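3. Vertigo and the sense of where the body is

3.1 Background

Benign positional vertigo is the most common cause of spinning attacks in adults seen at general clinics. Small crystals that normally sit in one part of the inner ear drift into one of the semicircular canals, and a turn of the head then sets off a false signal of rotation. The standard treatment is a set of guided head movements that lets the crystals settle back where they came from. It takes a few minutes, needs no equipment beyond an exam table, and can be repeated at home.

The spinning usually gets the attention. Patients who come back after treatment tend to complain of something else. They say they feel unsteady on stairs, reach past a cup, or bump a door frame with one shoulder. These complaints are harder to measure and are often left out of clinic notes. Earlier work by Gilmartin at the Caldeira clinic treated them as leftover dizziness. We think they are better handled as a separate problem of reaching and placing, and this section describes how we tested for it.

3.2 Patients

We enrolled 80 adults who had been treated for positional vertigo at Caldeira and had been free of spinning attacks for at least 11 days. Patients with migraine, recent concussion, or any weakness of the arm or hand were not enrolled. Twenty of the patients had been through more than one episode before the one that brought them in, and we report on them separately in Section 5.

All patients filled out the Clitov balance diary, a one-page form that asks about stairs, turning in bed, walking in the dark, and reaching for objects at arm's length. They filled it out at home in the evening, before the first visit. Diaries with missing answers were completed by phone.

3.3 Bedside tests

Each patient was seen in the morning by Catríona Gilmartin or by a physical therapist she had trained. The head position test was done first, on both sides, to confirm that the vertigo had cleared. Patients who showed any eye movement on this test were treated again and given a later appointment.

Standing balance was tested with the feet together, first with the eyes open and then with the eyes closed. Patients then marched in place with their eyes closed, and the therapist recorded how far they had turned from the starting line. A chair was kept behind the patient throughout. Any patient who asked to sit down was allowed to do so, and the test was scored as not completed.

3.4 Reaching test

The reaching test was done seated. Patients put the dominant hand out over a table at a comfortable height, palm down and fingers straight, and held it there with the eyes open. They then closed their eyes, turned the head slowly to one side and back, and opened them again. The score was the distance the hand had drifted along the table. Patients did 8 trials, half of them with the head turned to the left.

The hand position is easy to get wrong. Several patients in the pilot work let the wrist drop or curled their fingers, and both made the drift hard to read. The fingers should stay in line with the back of the hand, as in Figure 1, and should not touch the table.

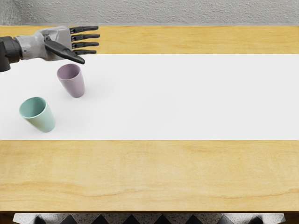
Figure 1. Hand over the table, palm down, with the fingers extended. Computer rendering.

3.5 Scoring and analysis

Drift was read from a paper scale fixed to the table and entered into Undeo by a second person who had not seen the diary. We used the middle value of each patient's trials, as a single large slip would otherwise have pulled the average up. Trials in which the hand touched the table were dropped and repeated once.

Diary answers were scored with the Grudetti key, leaving out the item on driving, which many of our older patients could not answer. We compared the drift scores with the reaching item first and with the full diary score second. Age and the side of the affected ear were entered as controls in both comparisons. Results are given in Section 4.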